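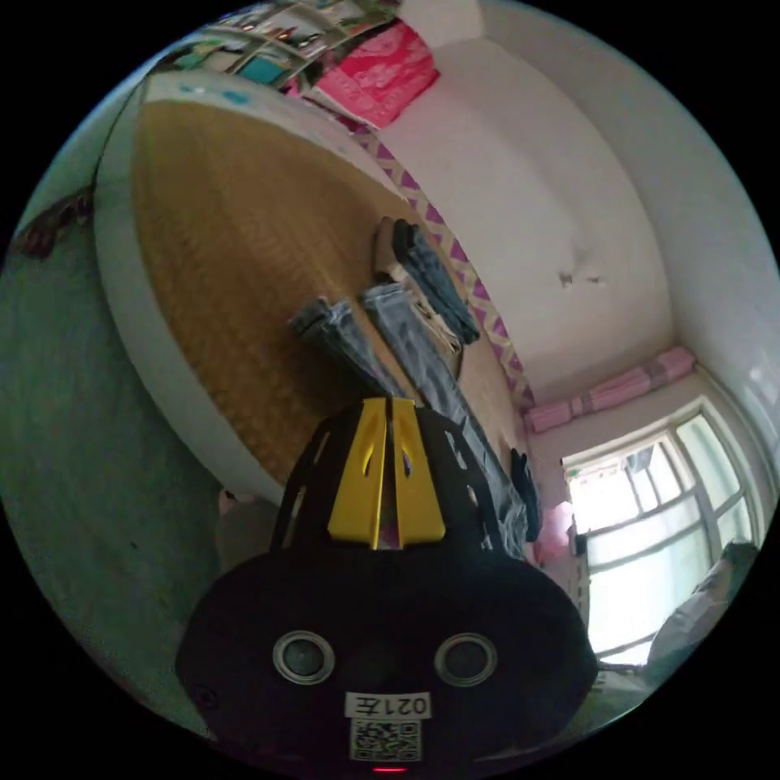

Rastier workshop notebook - Sulance transfer

Carried over from the last page: reels 1 to 6 are captured and checked. Reel 7 has the dropouts in the title sequence and is still waiting for a second pass. The spare Ammann deck is back on the bench with new pinch rollers. Don't use it for masters until it has run a full tape of scrap without chewing the edge.

The episode list from the broadcaster doesn't match what is on the tapes. Their sheet says the serial ran in eight parts. We have seven reels and one of them holds a double-length part running 92 minutes, with no break for titles. My guess is that parts five and six were joined for a repeat. The picture fades to black once, near the middle, and the sound carries straight over it. I left it as one file.

Still need from them: the original listing, and whatever they have on the repeat.

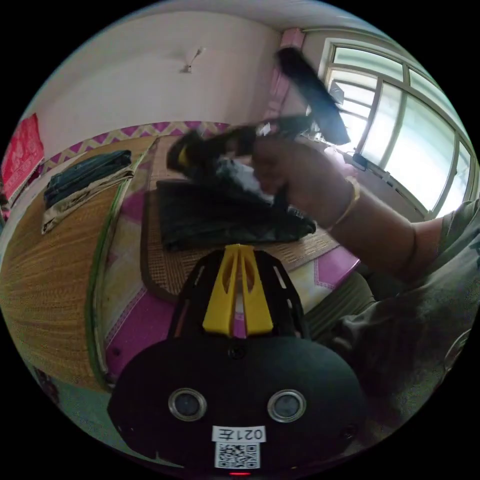
Istness, Apr 12, 2021

Started with reel 7 on the good deck. Cleaned heads, ran 20 minutes of scrap, cleaned again. Very little brown on the swab this time.

First pass: same dropouts in the same places, so they are on the tape. Second pass with tracking a hair to the left was better in the titles but worse from the harbor episode on. Captured both. Plan is to take the titles from pass two and everything else from pass one. The join can go on the cut to the ferry, where there is no music under it.

Color: the January test files were too green and these are too, slightly. Bars at the head of the reel look fine, so I think the green was in the film prints before they went to tape. Leaving it alone in the archive copy. For the viewing copy I took a little out of the shadows and wrote the settings on the reel sheet.

Sound: hum at 50 Hz all the way through, low. A narrow notch gets rid of it and you can't hear the notch. On the archive copy, no filter.

Subtitles are slower going. The old script has 502 lines for part one and a good number of them were changed on set. Where the actor says something different from the page I am following the actor. One scene in the kitchen has two people talking over each other and I could only get half of it. Marked with a question mark in the file, please have a listen if you have better headphones. 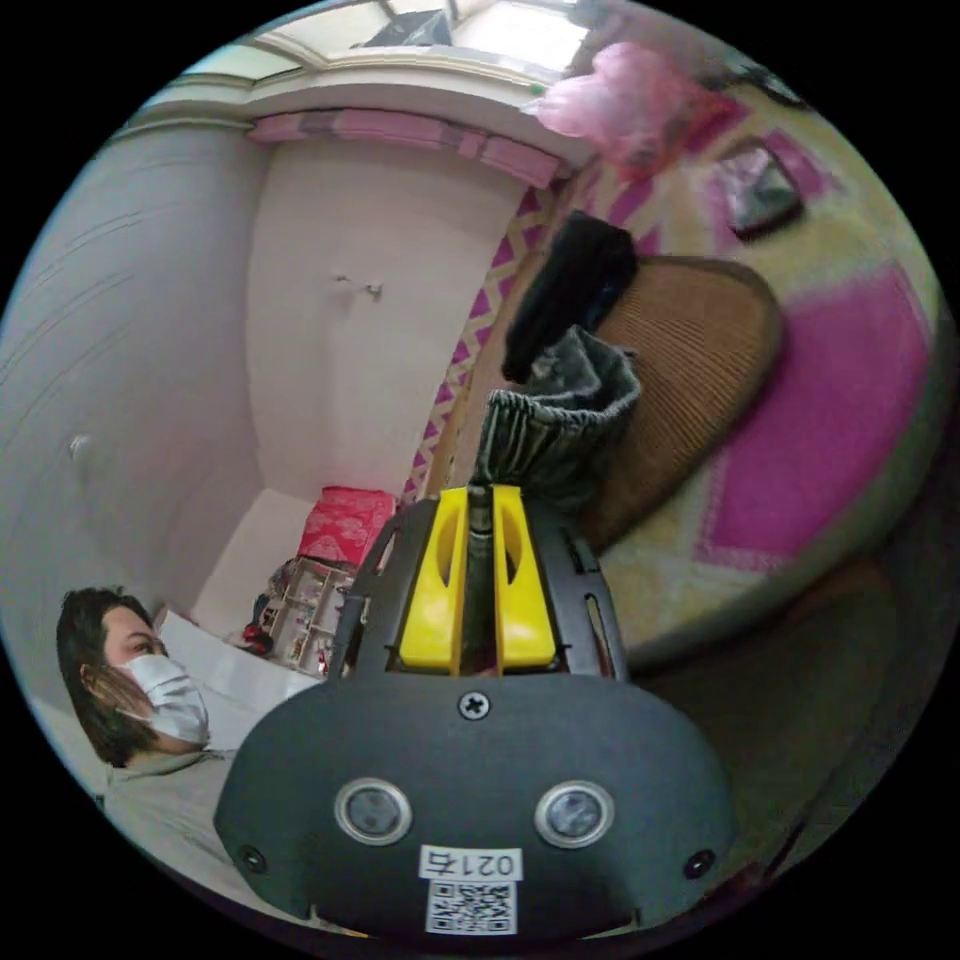 Round brown cushion and the patterned rug.

Left to do on reel 7: make the join, check sync after the ferry, export the viewing copy. Sync was a frame or two late on reel 4 after the same kind of join - look at the lips in the close-ups before signing it off.

Drive B is nearly full. Move the January tests off it before the next capture.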